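Subject: Re: [gosham-makers] Song lyric prints, what paper are people using?
From: Imtiaz Bhuiyan
Date: 27 June 2026

Hi all,

Oh, I have opinions on this one! I've been printing lyric sheets and little music keepsakes since May of last year, and paper is the part I fiddle with most.

Marnie wrote:
> I'm making framed lyric prints as anniversary gifts and the
> black comes out kind of gray on my matte stock. Is it the paper
> or the printer? Also, how small can the words go before people
> complain? The song they picked is LONG.

It's the paper, I'd bet. I had the same washed-out black on the Brira matte and switched to the Fairclough cotton, and wow, what a difference. The type looks like it was pressed in. It costs more per sheet, so I still run my proofs on the cheap stuff.

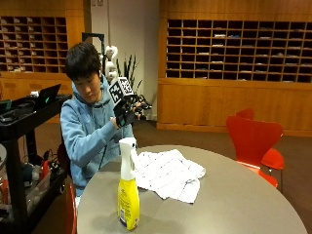
Check your driver settings too, though. If the printer thinks it's loaded with plain paper it will hold back on ink, and you'll get gray on anything, even the good cotton. Pick the fine art setting and let the sheet sit overnight before it goes behind glass.

On the long song: the longest I've done was 438 words, and it fit fine once I ran the lyrics in a spiral like the grooves on a record. Couples love that one! Start from the outside, leave the middle clear for the names and the date, and don't go under 7 point. I tried 6 once and my own mother handed it back.
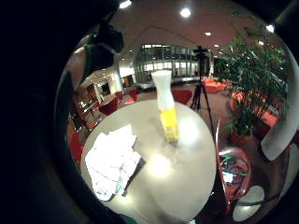
The round table, with a cloth and a bottle on it

If you'd rather keep straight lines, two columns look nicer than one skinny one. Put the chorus in full the first time and just the opening line after that. I always ask the customer first (one lady wanted every single "la la la" and she got them).

A few odds and ends:

- Jurport frames run a hair small inside, so trim before you mount.
- Order mats in packs of 60 if you can split them with someone. I'd go halves.

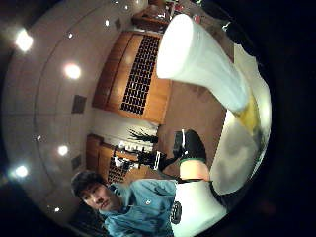
- Ask for the song title AND the artist. There are so many covers out there, and I've had to redo two prints.

Post a picture when it's done, I want to see it!

Imtiaz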